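Ticket 371 - Lodholm manuscript export, chapter order scrambled
Status: open
Priority: high (print deadline Saturday)

Novel is 186 scenes in Flunach, compiled to ebook through the Lelel plugin. Since the May update chapters 11 to 20 come out before chapter 2. Looks like it sorts titles as text, not numbers. Also every scene break after the prologue turns into a blank line, so two points of view run together and the reader has no clue whose head they're in.

Tried so far:
- renamed chapters 01, 02, 03 - order fixed, but now the zeros print in the headings
- turned off "smart titles" - no change
- fresh project, pasted in the first 1000 words - scene breaks fine. So its something in the old file
- rolled plugin back one version - won't open the file at all, says "newer format"

Second problem, maybe seperate. Pictures dropped into the research folder get pulled into the book even with "include in compile" unticked. This one landed between chapters 4 and 5, caption and all: 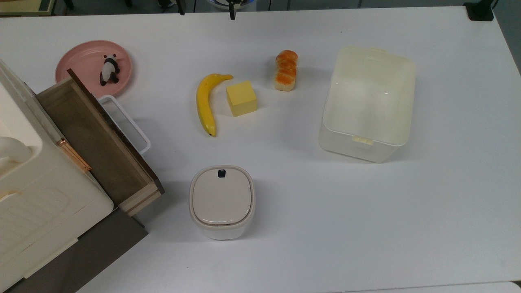

Research folder / table, panda on pink plate

Unticked it again, saved, closed, reopened. Box is ticked again.

Update 4.40 pm - support asked for the log. Attached. Same warning over and over, "style Berisha not found". That's the old name of my villain's city, I used it as a style name for her letters and deleted it two drafts ago. Some scenes must still point to it.

Update 6.15 pm - made a new empty style called Berisha, recompiled. Scene breaks are back! Chapter order still wrong, picture still in there. Moved the research folder out of the project for now.

Still need:
- numeric sort, or a way to hide the leading zeros in headings
- the include box to stay unticked
- a way to find which scenes use a dead style, without opening each one

Please don't close this one yet, last ticket got closed on me half done.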